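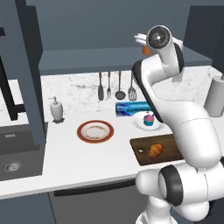

Search this site Enter keywords Go

The arm at Plavgate runs in simulation before any change reaches the cell. "We check the wrist first," the Pranstead maintenance lead said. "It works close under a shelf, so a bad joint offset shows up there." Each new calibration file gets 176 test moves.

Grease is changed every 3000 hours. "The elbow takes the most load — we log its motor current each shift," the lead said. Readings go into Proreo, and a rise of more than 26 percent means the joint cover comes off for inspection.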